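Jullik (flatbread)

Jullik is a filled flatbread sold from market stalls and small bakeries in the town of Ruddock. It is made from wheat flour, water, salt and lard, folded over a filling of onion and salted fish, and cooked on a dry iron plate. 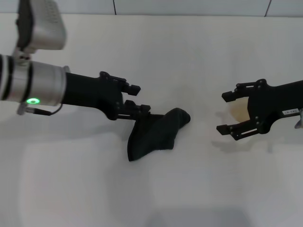
Preparation

The dough rests for 15 minutes and is divided into pieces of 120 grams. Each piece is rolled to a width of 12 centimeters, filled on one half, folded and pressed shut with the thumb. Cooking takes four minutes per side. Older recipes use beef fat in place of lard, which gives a harder crust.

Variants

Movari is a sweet form filled with stewed plums and sold mainly in August. It is thinner than the standard bread and is dusted with flour after cooking. In the Pristance district the fish is replaced with smoked cheese.

History

The earliest known recipe is in a household notebook kept by Morfudd Ellis, on page 113, under the heading "plate bread". Idris Mathias, who edited the notebook for print, considered the fish filling a later addition. The notebook lists only onion and dripping.

Serving

Jullik is eaten by hand, wrapped in paper. Vinegar is the usual condiment. Stalls sell it whole or cut in half, and leftover bread is reheated on the plate without fat.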